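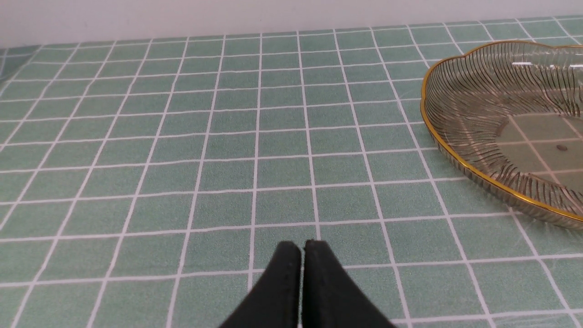 How long does a sourdough starter keep in the fridge if you don't feed it?

Three or four weeks without much fuss, and quite a bit longer if you're willing to spend a few days bringing it back.

I ask because I get this one every November, when people start thinking about holiday bread and remember the jar behind the pickles. Kerttu Peltonen wrote in on Wednesday to tell me hers had gone 38 days (she'd marked the lid) and had an inch of gray liquid on top. She wanted to know if she should toss it. Please don't, Kerttu! Gray liquid is just hooch. Pour it off or stir it in, whichever you like. I pour it off when it smells like nail polish.

My own routine goes like this. Scoop out a spoonful from the middle of the jar, put it in a clean one, and feed it equal weights of flour and water. Leave it on the counter overnight. It'll probably look dead in the morning — feed it again anyway. By the third feeding mine is usually doubling, and that's when I'll trust it with a real loaf. If you see pink or orange streaks, or anything fuzzy, that's a different story and the whole thing goes in the trash, jar contents and all.

Rye flour helps a lot. I keep a small bag of it just for this, even though I don't much like rye bread (sorry, Markos, I know you sent me that recipe twice). A spoonful in each feeding wakes things up faster than plain white flour ever does in my kitchen.

Speaking of Markos Makris, he asked for my everyday loaf in smaller numbers, so here's the start of it: some 248 grams of water, 37 grams of lively starter, and enough bread flour to make a dough that's sticky but will still come off your hands. I'll print the full thing with the salt and the timings next time, once I've baked it in the smaller pan and know it isn't going to climb over the sides again.

And if you've got a starter that's older than your kids, write and tell me its name. I know they've all got names.

Filed under: Bread & Baking, Reader Mail

Recent items
Ourania Manolakis on freezing pie dough
What I do with stale rolls
Cast iron or glass for cornbread?
The soup that used up all my leeks

Contact the newsletter | Back to top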